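About Plilline

Plilline is a small water testing lab for people who drink from their own wells. We test for bacteria, nitrates, hardness, iron, manganese, arsenic and lead, and then we explain what the numbers mean in words you can use. We love this work. Ask any of us about groundwater at lunch and you'll still be there at two (bring a sandwich).

How we got going

The lab started in the back half of the old Urbańczyk feed store, with one incubator, one sink and a very patient landlord. In our first year we tested 286 wells, nearly all of them within a short drive. People dropped off bottles on their way to work and called at supper to ask if the baby's formula was okay. We learned fast that a page of results isn't much help on its own, so we began writing a short note to go with each report. We still do, by hand if the printer is acting up.

The feed store is now our front desk and bottle pickup. The lab itself moved next door, where we finally have decent counters and 3960 square feet to spread out in.

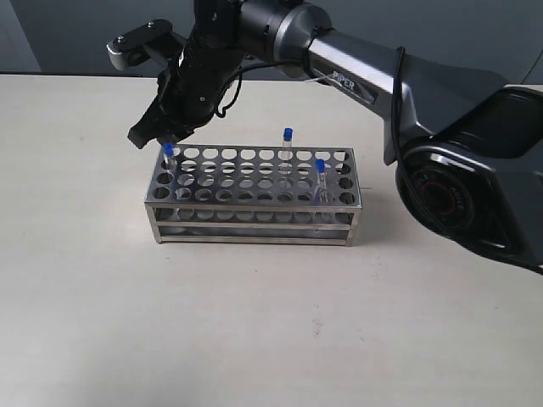 Well water is wonderfully local. Two houses on the same road can have completely different water, one soft and clear, the other so full of iron it turns the laundry orange, and we never get tired of figuring out why. Sometimes it's the depth of the well, sometimes a cracked cap, sometimes a seam of rock that only runs under one yard. Each sample you bring in gets split up for the different tests, and a stainless steel rack like the one on the table is where you'd find test tubes lined up by job number on a normal morning. Bacteria samples go first, always. They have to be started the same day, so please get them to us before 3 p.m. and keep them cool on the way.

What we test

Our basic well check covers bacteria, nitrates, pH, hardness and iron. Most homes should do it once a year, and spring is a great time, after the snowmelt has had its chance to get into things. The full check adds metals and takes longer. If you're buying a house, ask for the full one and tell us your closing date when you drop off the bottles. We also test ponds, cisterns and the occasional horse trough. We once had a maple syrup maker bring in rinse water from every single tank, and it was one of our favorite weeks!

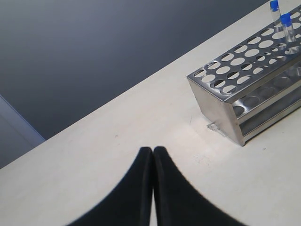 Results for the basic check usually come back within a few days, by email or on paper. If something comes up high, we phone you before the report goes out. We don't sell filters or softeners and we don't take a cut from anyone who does, so you can ask us if you need one and get a plain answer.

Flallavlow Creek

Every April we run a free nitrate day for families along Flallavlow Creek. It falls on a Saturday, there is coffee, and the line is out the door by nine. Some 20 households came to the first one. These days we borrow folding tables from the grange to fit everybody in, and half the fun is watching neighbors compare numbers.

We also host school groups from Fustumum, up to 15 students at a time. They bring water from home, test it themselves and argue about whose is best. Teachers can call the front desk to set up a visit.

Stop by

Bottles are free at the front desk, along with a sheet on how to fill them. Use the gravel lot on the side; the street spots belong to the bakery.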